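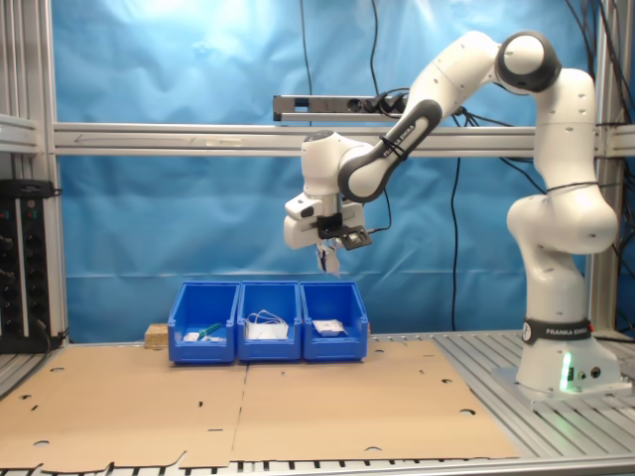 Friday, and most of it went on the small supplies. I had meant to start straight after breakfast but the delivery from Tullix was still in the corridor and had to be signed for, so it was gone ten before I got to the table. The three blue bins are in a row now, open side to the front, and the flattened cardboard is down over the slats. I like them close together. Last time they were spread out and I kept walking back and forth for nothing.

Masks are the awkward ones. The ear loops catch on each other and you lift one and get four. I tried them flat first, then folded and stood up, and standing up is better. Packets are easy by comparison, as long as the printed side faces the same way. 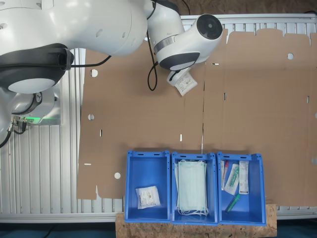

Went through the stock sheet before lunch. It says 158 packets, which I don't believe, as the sheet was last gone over in January and plenty has gone out to Grīnberga since then. I have started a clean one headed October 2025 and put the old one in the folder behind it. The shelf number is still 2416, so at least that doesn't need changing.

Lunch was soup and the end of the loaf. Rained until about two.

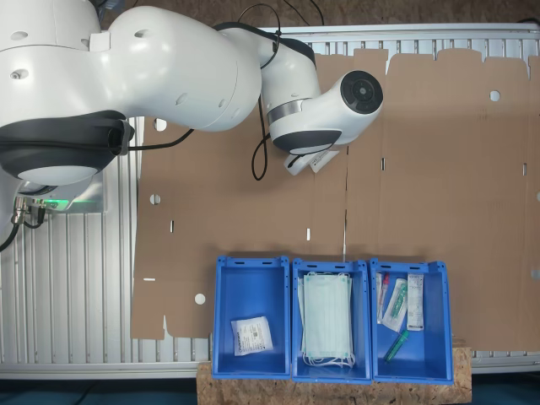 In the afternoon I rang Arance about the dividers. They are out of the short ones and can do the long ones in two weeks, but I would have to cut them down myself. Said I would think about it. I could make some out of card for now – there is no shortage of card in this place.

My back was stiff by three, so I did the labels sitting down. Bigger writing this time. The last lot were done with a fine pen and were no use at all from where you stand.

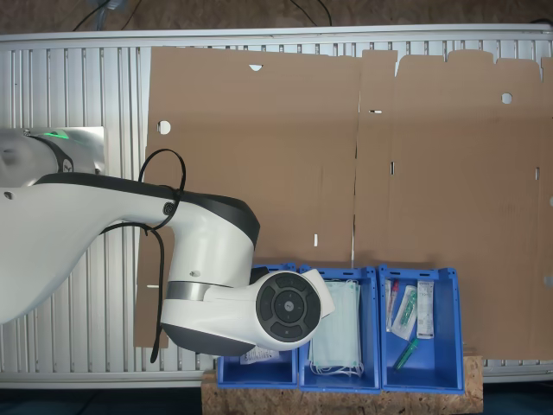

Also found the old Sirano catalogue from 1997 under the paper towels. Same sort of bins in it, and a page of drawer units I wouldn't mind having. Kept it, though I should have put it out with the recycling.

Still to do on Monday: the gloves, the tape, and the box of odds and ends that I have moved three times without opening. Swept up, took the bin bag down and was home by half past five.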